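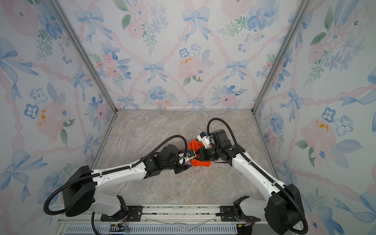 Seventeen years of other people's dust: a talk with a house cleaner in Bradow

Jun 20, 2020

I'd been wanting to do this one for ages. My neighbor's cleaner has keys to half the street, and every time I see her loading her car I end up asking her something about grout. So last week I just asked if I could write some of it down. She said fine, as long as I kept her name out of it and didn't make her sound like a saint. We sat on her back steps with iced tea and her dog, who had opinions about both of us.

She started 17 years ago at the Holtanholm, the big old hotel out past Drikstead, and she didn't love it. "Ninety-six rooms and one working elevator," she said. "You learned to be fast. I wouldn't say you learned to be good." She lasted until that October and then took on her first private house, a retired couple with a piano and an awful lot of china.

"The lady followed me from room to room," she told me. "I thought she didn't trust me, and maybe she didn't! But she knew how to clean. She showed me how to fold a cloth in four so you've got eight clean sides. I'd been using it like a mop."

I had to admit I also use it like a mop. (She was kind about this.)

So what does she carry now? Less than I expected. There's a bucket, a good vacuum, a soft brush for lampshades, and a whole pile of cloths sorted by color. Orange is for dusting, blue is for glass, and anything that has been near a toilet is green and stays green forever. She buys one soap, the plain Rüegg bar, and shaves bits of it into warm water with a potato peeler. "People want me to have a secret spray," she said. "I have a potato peeler."

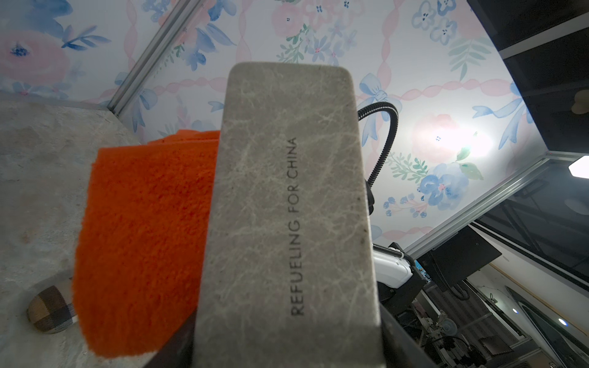
Orange cloth, and a gray block printed REFUELING FOR CHINA.

I asked about shelves, because mine are a disgrace. She laughed and said shelves are where she gets to know people. Everything comes off, the shelf gets wiped from the back to the front, and then everything goes back exactly where it was, even if it looks silly there. "I moved a little clock once, two inches, because it looked better. The phone rang before I got home."

She did once work for a man with 3158 records, and he knew the number by heart and told her on the first day. She wasn't allowed to touch any of them, so she dusted the edges with a paintbrush - dry, top to bottom, one row a visit. By the time she reached the end the first row needed doing again. She says it was one of the nicest jobs she ever had, and he made very good soup.

This spring has been quieter, of course. Several of her regulars asked her to stay away for a while, and three of them kept paying her anyway. She got a bit teary telling me that and then blamed the dog. She's back in some of the houses now, with the windows open and the owners out in the yard, waving at her through the glass.

"You can tell who's been cleaning for themselves," she said. "They come to the door and say, how do you do the shower? How on earth do you do the shower?"

And how does she do the shower? With the same soap, an old toothbrush and the radio on loud. I've bought the soap. I'm still looking for my potato peeler.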